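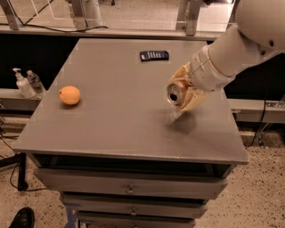 Kaan Kılıçarslan wrote in to ask whether he should budget for the hand first and the arm later, or save up and get the two together. We get this question more than any other on the Giltus hand and arm set, so we've put the long answer on the product page where everyone can find it.

Our advice, Kaan, is to buy them together if you possibly can. The wrist cabling is fitted at our bench, and sending an arm back to have a hand added later costs you a repeat of the setup fee and (more painfully!) the weeks you would have spent using it. If the money really does have to come out of two budget years, talk to us before you order anything and we'll hold the bench slot for you.

Pouring drinks is where most of our customers want to begin, and it's a lovely thing to plan around, as long as you plan for spills as well. Liquid on a tabletop finds its way into drawers and down to the floor, so please put a little aside for a tray, towels and a good supply of cans. Keep your power strips up off the ground too. You don't need special furniture — a small cabinet with a flat top will do nicely, and a piece of fruit and a can are plenty to practice on. 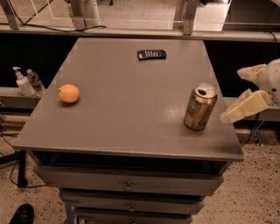
What to put in your budget

Giltus hand and arm set, fitted and tested: $3,845
Setup fee: $117, charged once per set
Warranty: 2 years on the arm and the hand
Spare finger pads: sold in packs of 5

The Clokik mounting stand is sold separately. Plenty of people already have something sturdy enough, so do measure what you've got before adding one to your cart. Finger pads are the part you'll go through fastest, and we'd order a spare pack with the set so it all travels in one box.

Ordering and delivery

Sets ship from our Utmont workshop. Orders placed before the end of July go into the summer build, and anything after that moves to the fall. If your purchasing office needs a written quote, Uriel Cortés will gladly prepare one, and he's happy to split it into separate lines for equipment, setup and spares if that makes the paperwork easier on your end.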